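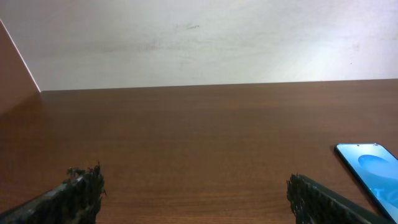 Which finds get their own number in the Villico site register?
Every worked piece you can pick up and hold gets its own number, and the tiny flakes from one square and level share a single number between them.

Entering a find

1. Open the Villico register and choose your site from the list (Skinov and Chege are kept apart, so do check!).

2. Type the square first, then the level. Levels run from 1 to 9.

3. Enter the next free number. If the last bag was 1,413, yours is 1,414, even when you are starting a fresh sheet.

4. Write the same number on both of the 2 tags, one for inside the bag and one for outside, and take your time over it.

Note: Soil samples go in the Sema list, which we cover in the next section.

Caution: Please don't reuse a number once you have deleted it. Leave the gap and add a few words in the remarks box.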